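3.2 Condition grading in dealer catalogues

The second part of the study looks at how booksellers describe the physical state of what they sell. The trade has used a small set of terms for a long time – fine, very good, good, fair, poor – and most dealers print a key to them somewhere near the front of the catalogue. We wanted to know how closely the printed key matched the grades given to individual books, and whether the match changed once a dealer moved from paper lists to online listings.

The sample consists of 69 catalogues issued by Chisholm Books and by Muvell, both of which deal mainly in modern first editions with a sideline in illustrated children's books. Chisholm has kept a complete run of its own lists, including two that were typeset but never mailed. The Muvell run has gaps, and we did not try to fill them from other collections. Each entry was transcribed in full, with the grade for the book and the grade for the dust jacket held in separate fields. Where a dealer gave one grade for both, as in "near fine in like jacket", it was entered twice and flagged.

Transcription was done by Ásdís Kvaran and checked against the printed copies by the second author. Abbreviations were expanded using the dealer's own key. Where the key did not cover an abbreviation, we left it as printed. Price was recorded in the currency of the catalogue and has not been adjusted for inflation, as no comparison in this section depends on it.

The online listings came from the Vendia marketplace and were collected on May 21, 2015. We took only those offered by the same two dealers. Vendia requires a grade to be picked from a fixed menu, but it also has a free text field, and both dealers used that field heavily. A book marked "very good" in the menu might be called "a better than very good copy, slight lean, previous owner's name to front endpaper" in the text beside it. We coded the menu grade and the free text grade separately.

Handling is a related matter. Several of the defects named in the entries (leaning spines, rubbed corners, short closed tears at the head of the jacket) are commonly put down to shelving and packing. 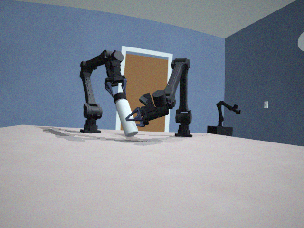
Figure 4. Simulated robot arms at a tabletop, with a white bottle held in the gripper of the left arm.

Agreement between key and entry was good for the upper grades and weak for the lower ones. "Fine" was used sparingly by both dealers and nearly always without a list of faults, as their keys say it should be. "Good" was much less settled. The Chisholm key defines it as a complete copy with ordinary wear, yet entries graded "good" included copies lacking a free endpaper and, in some cases, a plate. Muvell tended to avoid the word altogether and wrote "reading copy", a term that appears nowhere in its key.

Former library books caused the most trouble. Neither key gives them a grade of their own. Chisholm graded the book as if the stamps and pockets were not there and then listed them. Muvell lowered the grade first and often mentioned the markings only in passing. A buyer comparing the two would have to know the habits of each house to tell which copy was cleaner.

The move online did little to change this. The menu grades on Vendia sat slightly higher than the grades in the free text, mostly for books under the "very good" line. One explanation is that the menu has no half steps, so a dealer who would have printed "good plus" has to go up or down. The December catalogue from Chisholm shares a number of titles with its Vendia stock, and for those titles the printed wording was carried over with almost no editing.

Jackets were treated more carefully than books in both formats. Price-clipping was noted consistently, and so was the use of a protective cover. Facsimile jackets were always declared, usually in the first line of the entry. We return to jackets in section 4, where the Prinevham collection gives a longer run of prices to work with.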